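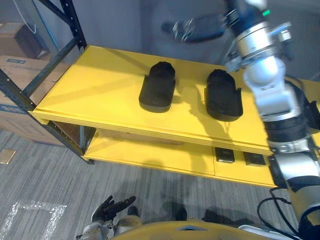 Contact labels are the part of a grasp dataset most likely to be wrong, and they are wrong most often for dark objects. This page sets out how we label the moment of contact from head-camera video when the objects are black, the surface is bright and the depth channel is of little use. The method was worked out on a yellow shelf unit with black objects on it. A black sandal on bright yellow is easy to separate from the shelf by colour. Its shadow is harder: the right-hand sandal throws a dark patch on to the yellow beside a thick black sole, and a mask made by brightness alone will take in both. A contact label made from that mask will fire early, when the finger enters the shadow.

You will need the recorded episodes, the joint log for each arm, and a labelling tool that can step one frame at a time and show two signals under the video. We use Skirnine, but nothing in the method depends on it. The paths and option names given below are Skirnine's.

What the labels mean

Every frame gets one of 3 labels, separately for each hand.

free – the hand is not close enough to any object for contact to be in doubt.

near – the hand overlaps an object in the image, or is within a finger's width of one, and contact cannot be confirmed.

contact – at least one finger is touching an object, confirmed by a second source as described in step 4.

Do not add a fourth label for "grasped". We had one in the first version of the guidelines and the annotators agreed on it less often than on anything else. Whether an object is held can be worked out later from the object's motion, and a rule applied in code is at least wrong in the same way each time.

Step 1. Align the clocks

The video and the joint log come from different machines and will not agree. Find a moment in the episode where an arm starts moving from rest, mark the first frame where the movement can be seen, and mark the matching rise in joint speed. Enter the difference as the offset. Repeat near the end of the episode. If the two offsets differ by more than one frame, the clocks are drifting and you should use the linear correction (sync.mode = linear) instead of a fixed offset.

Episodes with an offset of over 300 milliseconds should be set aside. In our recordings an offset of that size has always meant dropped frames, and a correction for dropped frames needs the capture log as well.

Step 2. Mask the object and the shadow separately

Draw the object mask on a frame before the hand arrives. For black on yellow, convert to a hue and saturation space first. The shaded part of the shelf keeps most of its hue; the object has almost none. A saturation threshold will usually divide the two, and the remaining errors sit along the lower edge of the object where it meets its own shadow. Correct that edge by hand. It takes about a minute and it is where most early contact labels come from.

Save the shadow as a mask of its own. Do not discard it. It is used in step 3.

Padded or rounded objects need more care than flat ones, as the outline seen from the head camera is not the outline that touches the shelf. For these, draw the visible outline and tick "overhang". The tool will then widen the near zone on the side facing the camera.

Do not reuse a mask once the head has moved. The camera pose changes with the torso, and a mask carried over from a previous pose may be several pixels out without looking wrong.

Step 3. Mark the near interval

Step forward until the hand mask first overlaps the object mask, then back until it is a finger's width away. That is the start of near. Overlap with the shadow mask alone does not count. If the hand's own shadow falls on the object, which will happen with overhead light, ignore it for this label but add a "cast" flag on the frame. The flag is useful in training: a model that has learnt to treat the meeting of two shadows as contact will show it on these frames.

The end of near is either the first contact frame or the first frame where the hand is clear again. Both are common. A hand that comes close, stops and withdraws should have a near interval with no contact frame inside it, and new annotators tend to put one in.

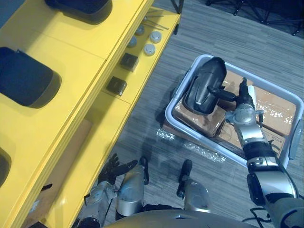
Both hands are labelled throughout, including a hand that is lowered and doing nothing. A resting hand is labelled free and the annotator moves on. Leaving it blank causes trouble later, as the training code can't tell a blank from a missed frame, and drops the episode.

Objects on clear film or wrapping need a further note. Film reflects the lights, and the highlights move when anything under or on top of it moves. A highlight that shifts is weak evidence of contact with the film, and no evidence of contact with the object above it. Mask the film as background and set "specular" on the episode. The optical flow signal used in step 4 is then turned off inside that mask.

Step 4. Confirm contact

A contact label needs two sources. The first is always the image: the finger and object edges meet, with no strip of shelf or background between them. The second may be any one of the following.

a) Object motion. The object mask shifts by more than two pixels within 15 frames of the suspected contact, and the shift is in the direction the hand is moving.

b) Joint error. The gap between commanded and measured finger position rises above its resting level and stays there. Take the resting level from the same episode, never from a table.

c) Motor current, if it was logged. Treat this as the weakest of the three for the multi-fingered hand, where friction in the cables gives a false rise at the end of travel.

If only the image supports contact, the label stays at near. This will feel too strict when the gripper is plainly lying across an object in the view. From a head camera, overlap in the image says very little about distance along the line of sight, and a finger directly in front of a tray looks much like a finger against it.

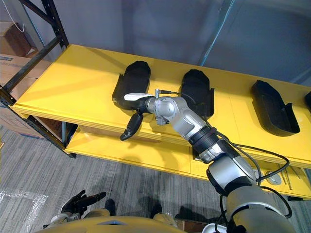

Fig. 2. Right gripper in front of the first tray, white finger just above the rim. Labelled near.

Mixed fingers need one more rule. Where a gripper pairs a pale finger with a dark one, the pale finger is easy to follow over a black object and the dark one disappears. Label on whichever finger is first confirmed, and record which one it was. Do not infer that the second finger has touched from the position of the first.

Step 5. Second pass

Each episode is labelled twice, by different people, without sight of the other's labels. Compare the start of each contact interval. A difference of two frames or fewer is accepted and the later frame is kept. Anything larger goes to a third reader, who sees both labels and the signals but does not see who made them.

Keep the later frame even where the earlier one looks right to you. An early label teaches the policy that closing before touch is normal, and on light objects the result is that the object is pushed away. A late label costs a little speed.

Results

We applied the steps above to 684 episodes and trained the Eretti contact head on them, with the older brightness-based labels as the comparison. The network, the split and the training schedule were the same. The early closures fell for every dark object in the test split. There was no measurable change for cardboard or for the metal parts, which the old labels had handled well enough. On clear film the new labels did slightly worse, and we think the specular mask is being drawn too wide.

We have not tested dark objects on a dark surface. The saturation step would have nothing to work with there. Chisholm report that a second camera at the wrist solves it, at the cost of a cable run that has to survive the elbow.

Common faults

Contact fires on every approach from the right: check that the shadow mask was saved as a shadow and has not been merged into the object.

Near intervals with no end: the hand left the view while overlapping the object. Close the interval at the last visible frame and set "lost".

Joint error never returns to rest: the episode was exported from Vidirer with commanded positions in place of measured ones. Export again with both.

Corrections to Florencio Collado. The guideline text was last changed in July, when the two-frame rule replaced a three-frame one. Labels made under the old rule do not need redoing.

Home Methods Labelling Downloads Contact

This site uses cookies to remember your settings. By continuing to use it you agree to this. Accept Manage cookies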